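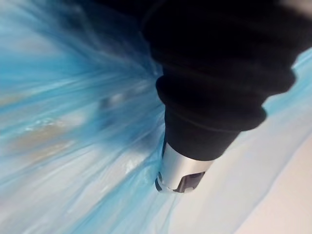 Plastic film is any plastic sheet thin enough to fold, crumple and drape under its own weight, and I've been writing this entry on and off for longer than any other in the household section, mostly because I like the stuff more than I should. Most of what we meet at home is polythene, sold clear, milky or tinted. The tinted sort is never quite one colour once it's been handled. A pale blue sheet goes a proper sky blue down in the folds and nearly white where it's thin or the light catches it, and if something presses into it at one spot the creases all run in towards that spot like the spokes of an umbrella. I find that oddly lovely, and it's also useful to know about, as I'll get to under Creasing.

Names
People call it film, sheeting, polythene, "the plastic" or (in my family) crinkle. Trade sellers tend to say film for the thinner kinds and sheeting for the thicker ones, but the line between them wanders depending on who's selling. Cling film is a cousin and has its own entry. So do bin bags, although plenty of this applies to them too — a bag is only film with its edges sealed, after all.

Thickness
Thickness is usually given in microns, or in gauge if the roll is British and a bit old-fashioned. A hundred gauge is near enough 25 microns, so you divide by four and stop worrying. I keep two rolls under the stairs, a flimsy one for wrapping and a 70 micron one for floors. The flimsy one rustles more, floats about when you open a door and sticks to your jumper. The heavier one stays where you put it but fights back when you try to fold it small.

Colour
Clear film has no colouring added, though a thick stack of it can look grey or faintly yellow. Blue is common, and translucent blue is my favourite for storage as I can spot it at the back of a dark cupboard and still get some idea of what's inside. Nafula Rotich, who wrote our entry on dust sheets, prefers clear for everything and thinks tinted film makes a loft look like a swimming bath. We've agreed to leave both opinions in!

Creasing
A crease in film is partly stretch. Fold it gently and it springs most of the way back; pull it hard over something narrow and it thins, goes paler along the ridge and keeps the mark. This matters when you're wrapping furniture. Chair legs, bolts and the corners of picture frames all push at a single point, and that's where a hole tends to start. Look for where the creases meet, slacken the film there and tuck a bit of old towel underneath before you tape anything down. Long shiny wrinkles running in one direction mean that the sheet's being pulled that way, so let some out from the other end.

Household uses
I've used it for covering a sofa while painting, lining a leaky drawer in the shed, keeping a mattress clean on the back of a van and (once, badly) as a shower curtain. When I moved to Clurarthorpe in April I wrapped nearly everything in one long roll from Ivon, which tore in lovely straight lines across the width and in hopeless zigzags along the length. Most rolls have a direction they like to tear in. Try a corner first.

Don't wrap anything damp. Don't leave loose sheets where small children or pets can get at them, and keep film well away from hobs, heaters and candles.

Folding and keeping
Everybody has their own method. Mine is to shake the sheet out, fold it lengthways until it's as wide as my forearm, then roll it from one end, pressing the air out as I go. Nuria Lencho folds hers into squares and puts them in a biscuit tin, and I must admit hers look nicer. Wipe it before putting it away, with warm water and a drop of washing-up liquid, and hang it over the line till it's dry. A decent sheet will do over 10 jobs like this before it gets too cloudy or holey to bother with.

Throwing away
Thin film often isn't accepted in kerbside recycling, so check with your council. Some supermarkets have a collection point for clean, dry film near the doors. Take the tape off first — I cut round it with scissors and bin the sticky bits.

See also: Bin bags; Bubble wrap; Cling film; Dust sheets; Parcel tape.

Last revised 2019-05-07.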